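Clasia Student Robotics Club: Frequently Asked Questions

Who may join?
Any enrolled student may apply. Prior experience is not required.

When does the club meet?
Meetings resume on 5 October 2020 in the Abubakar Building.

What does the sorting task involve?
Teams program a gripper to pick up blocks and bricks from the floor and place them in a bin. Each run is scored out of 100 points.
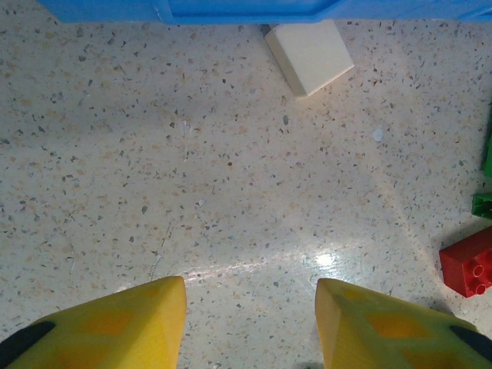
Gripper open over the floor, with a cream block ahead and toy bricks to the right.

May a team change its gripper fingers?
Yes. Changes must be approved by the faculty adviser, Funmilayo Ogunleye, before a scored run.

Is there a fee?
No. Teams are responsible for replacing lost parts.

Whom should parents contact?
Please write to Dénes Fülöp at the school office.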